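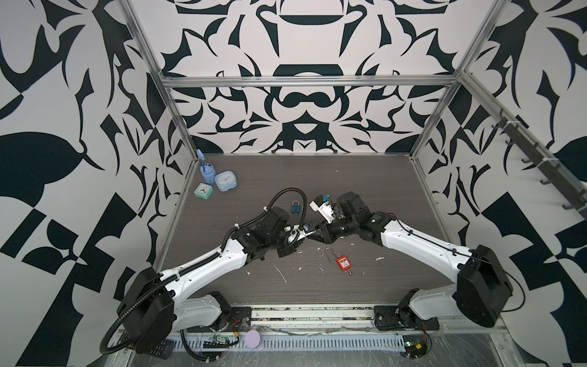
Bench top, red lockout padlock and blue padlock out, clocks to the left.

Platwood Workshop -- Bench and Lockout Checklist, July round

Red lockout padlock, label on the body: OK. I do like a label where a person can find it, so thank you to whoever keeps at it.

Blue padlock: OK, but please match it to its key before it goes back on the Treltport board.

Alarm clocks, round and square: OK. Set both to the wall clock at 2, when the afternoon shift comes in.

Table surface: NEEDS ATTENTION. There are white specks and scraps all over the top -- a soft brush and a damp cloth will do it, and it really is a pleasant job with the radio on.

Front rail: CHECK. The circuit boards want a proper tray, and I'd be happier still if it had a lid!

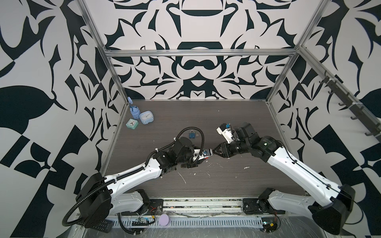

Hook rail on the right side, held with white zip ties.

Hook rail: OK for light things. Give each tie a gentle tug, and keep spares in drawer 14.

Patterned wall lining: OK, and still as cheerful as ever. Wipe dry only, please.

Next round: in 15 working days, with the brush.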